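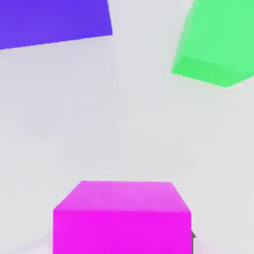
About Fluron

We make examples. Teams that train robot arms need lots of them — somebody picking up a block, putting it down, stacking it, missing it, trying again — and most teams would sooner spend their week on the model. So they come to us. We record the demos, check them, label them, and send them over in whatever format the training code wants.

Small company, two rooms above a print shop on Wimivari Street. Founded by Ha-rang Maeng, who had spent a few years on the other side of this, training policies on data that came in with half the grasps mislabeled. Still runs the review desk most mornings.

What we do

Mostly simulation. Tabletop tasks, colored blocks, a two-finger gripper, an operator with a hand controller. Pick, place, stack, push, sort by color. We also do drawers and pegs. Cloth no, not yet, please stop asking (kidding, ask, we keep a list).

A normal order is 50 demos per task, to see if the learner gets anywhere at all. Then if it does, 300. The biggest single set we've delivered was 2000 episodes of one stacking task, with block positions and colors shuffled every time. That took most of October and a lot of coffee.

Each episode comes with:
Wrist view and overhead view, time synced
Joint positions and gripper opening at every step
The action the operator sent
A one line instruction in plain English, "put the green block on the purple one"
A success flag, set by a person, after watching the whole thing

You can have the failures too. We keep them in a seperate folder and don't charge extra. Some customers throw them out, some train a success detector on them. Up to you.

How we record

Operators work in blocks of 10 episodes, then a break. Tired hands make jerky paths and the jerks go straight into the policy, we learned that one early. Every new operator practices until their paths look smooth to two reviewers. For some people that's an afternoon. For others it's a week, fine.

Between episodes the sim resets with new positions and new rotations. We don't let operators re-roll a layout they don't like. If the target starts in an awkward corner, or turned so the fingers have to come in at a bad angle, that's the one you record. A learner that has only seen easy starts will fall over on the first hard one.

Wrist views get extra attention. When the arm is close to a block the camera sees very little, one face and part of another, maybe a bit of finger. The policy has to work from that, so our reviewers watch the wrist view first and the overhead second. If an operator was clearly steering by something the wrist camera couldn't see, we mark the episode. You decide if you want it.

Our tools

Flurnent is our recorder. Started as a script, grew. It logs the session, catches dropped steps, and won't save an episode if the clocks drift apart. Customers on a yearly plan can run it themselves on their own machines.

Zapata is the review side. Plays episodes back at half speed, shows the gripper opening as a line under the video, lets a reviewer trim the dead time at the start. Trimming matters more than you'd think — a few seconds of an operator sitting still before every grasp and you have taught the arm to sit still.

Who we work with

University labs, a couple of warehouse startups, one company that makes a teaching kit for high schools. Most orders are small. We like small orders, you find out sooner if the task was written badly, and plenty are, including some of ours.

What we don't do

We don't train your model. We'll look at a rollout with you and say what the data might be missing, but the training is yours.
We don't resell your set. If you paid for it it's yours, and the copy on our end gets deleted when you tell us to.
No rush jobs under a week. We tried it, the review step was what got skipped.

Working here

Hiring operators now, part time, mornings or evenings. No robotics background needed. Steady hands, patience, OK with doing the same thing many times and writing down when it went wrong. Reviewers are usually hired from the operators.

Getting in touch

Write to us through the contact form with the task, the arm you're using, and how many episodes you think you need. A rough sketch of the table helps. Somebody will anwser within a couple of working days, usually Ha-rang.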